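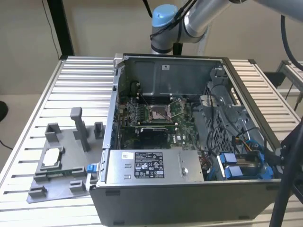

Old office desktops deserve a second owner

My town, Carnby, sends a lot of working computers to the scrap pile, and I think it's a waste. A retired office tower is the easiest machine there is to fix. The side comes off, the memory is in plain sight, and the processor lifts out once you raise a small lever. Try that with a thin laptop where half the parts are soldered down.

I paid $45 for mine. The new one I had priced was $251 — and it had less room inside for another drive. Mine has run my bookkeeping since March.

Hakim Gunawan, a friend, says old towers are big, loud and use too much power. He's right about the size. The noise was mostly dust in my case. The power is a fair complaint if you leave it on all night, so I don't.

Offices should wipe the drives and sell these machines cheap. Schools and small shops would take them. I'd also like makers to keep using ordinary screws and sockets, even if the case ends up an inch thicker.

Heloísa Assunção
31 Aug 2018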